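Manmont Robotics Open Day: Frequently Asked Questions

Visitor Information
Registration
Frequently Asked Questions
Contact

The questions below are those most often received by the visitor office. Please read them before writing to us. Groups of ten or more should also consult the separate group visit sheet, which is sent with every group confirmation.

When does the open day take place?

The open day is held once a year in December, at the Manmont main building. Doors open at 9:30 a.m. and the last demonstration begins at 4:15 p.m. The exact date is printed on your confirmation.

Do I need to register?

Yes. Admission is free, but every visitor must hold a confirmed place, including children. Registration closes when 1000 places have been assigned. Last year 910 visitors attended, and morning places were taken first.

Which demonstrations can I attend?

Two programs run throughout the day. The Penura program takes place in the workshop hall and presents robotic arms sorting and stacking parts. The Lakness program takes place in Room 429 and presents household tasks carried out by a robotic arm in simulation. Your confirmation states which program you have been assigned to first. You may join the other program later in the day if seats remain.

What is shown in the Lakness program?

The Lakness program is concerned with kitchen work. Visitors follow a simulated arm on a large screen while a member of staff explains how a task is set up, how the arm is guided, and how the result is judged. Each session lasts 25 minutes, followed by time for questions. The kitchens vary in layout and color from one session to the next, and so do the objects placed in them.

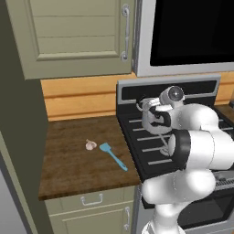 Lakness program: the simulated arm reaches over the stovetop, with a garlic bulb and a spatula on the counter to the left.

Is there a real robot in Room 429?

No. Everything in the Lakness program is computer-rendered. Visitors who wish to see physical machines should attend the Penura program. Both are suitable for people with no technical background.

May I operate an arm myself?

Visitors aged 12 and over may try guiding the simulated arm at one of 2 stations outside Room 429. Turns are limited to five minutes and are assigned by the desk in the corridor. The physical arms in the workshop hall are operated by staff only.

Who leads the sessions?

Lakness sessions are led by Issa Salameh. Penura sessions are led by Stepan Koval, who also answers safety questions from teachers and group leaders. Talks are given in English. Requests for sign language interpretation should reach the visitor office two weeks in advance.

Are photographs permitted?

Photographs for personal use are permitted in Room 429 and in the public areas. Flash may not be used in the workshop hall — it can disturb the sensors on the sorting line. Filming for broadcast or publication requires written permission.

Is the building accessible?

The main entrance, the workshop hall and Room 429 can all be reached without stairs. Seats near the door are kept for visitors who need them. Please mention this when you register.

Where can I park, and is food available?

Parking is available in the Sabbagh Street lot, a short walk from the main entrance. The cafeteria on the ground floor serves drinks and light meals until 3:00 p.m. Food may not be taken into either program.

What if I can no longer attend?

Please cancel using the link in your confirmation message. Canceled places are offered to the waiting list in the order in which requests were received. Places not claimed 15 minutes after the start of a session may be given to visitors waiting at the door.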